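Unit 4: Branching and state in story-led games
Handout, reading before the seminar

4.1 Terms

A node is any point at which the script may take more than one path. A flag is a stored value recording which path was taken. A gate tests one or more flags before a node is offered.

4.2 Cost of branching

Romance, the set game for this unit, is a dating adventure with 19 nodes in its first chapter. If every node split in two and no paths rejoined, the writing load would be beyond any studio. Romance therefore rejoins its paths at the end of each scene and carries the difference in flags alone.

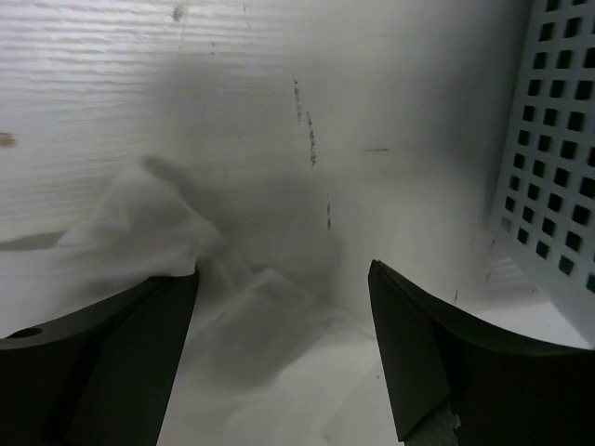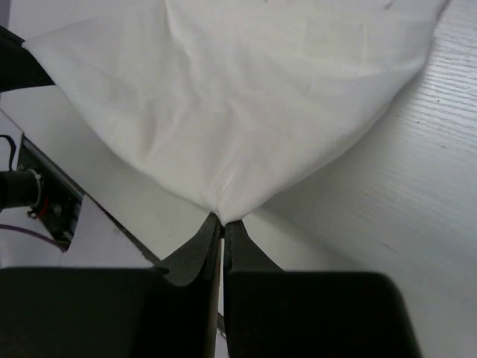 Marlies Schnyder objects that rejoining is too often treated as a saving with no price: players who replay a chapter notice the shared scenes at once, and in her view a late gate should be written for each early choice.

4.3 Saved state

Flags must survive a patch. Plakach stores them by name, Reuter by position in a list. In the second case, adding a flag anywhere except at the end breaks older saves.

Exercise

Draw the node graph for the Brustetville chapter, up to the train. Mark every gate. Use no more than 20 flags. Written part: 2000 words at most.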